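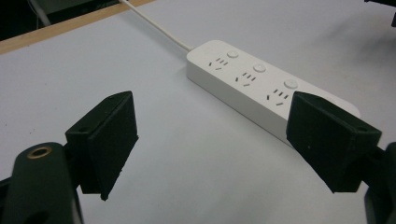 Lorna Rivera rents out desks by the month on the second floor of a former shoe store in Clestden. She opened the place with 3 tenants and a borrowed coffee maker. It now has a waiting list, and she would like people to stop asking her when she plans to expand.

"I don't want a second floor," she said. "I want this floor to work."

Rivera spent eleven years in the office of a freight company before she left to start the business. She pays for the lease, the internet and the cleaning, and charges each tenant the same flat rate. The first year she lost money. The mistake, she said, was selling day passes.

"You get a person for six hours who wants the Wi-Fi password and a quiet room for a call. Then they're gone and you've spent half your morning on them. The monthly people say hello and sit down."

The building is old and the wiring was the largest expense. Her electrician, Przemysław Kubiak, told her that the original circuits would not carry a full room of computers and space heaters. She had the panel replaced before she bought any furniture.

"Przemysław wanted to know where every desk would go," Rivera said. "I told him I didn't know yet. He said to come back when I did."
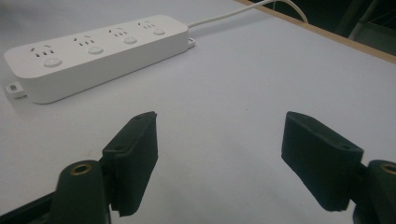
Heaters are still banned. The radiators come on in October and the windows facing the street leak a little cold air, so those desks are the last to go. One of them belongs to Waraporn Kamolrat, a bookkeeper who moved in after her second child was born.

"I worked at the kitchen table for two years," Kamolrat said. "I can do in a morning what used to take me all day. I wear a sweater."

Rivera keeps the room open until 10 p.m. and locks up herself most nights. A building owner in Jaltarano has asked her to run a similar space there, with room for 60 desks. She went to look at it and turned him down.

"It was a nice building," she said. "The parking was terrible."

Her own lease comes up for renewal next year. She expects the rent to rise and has already told the tenants that theirs will too.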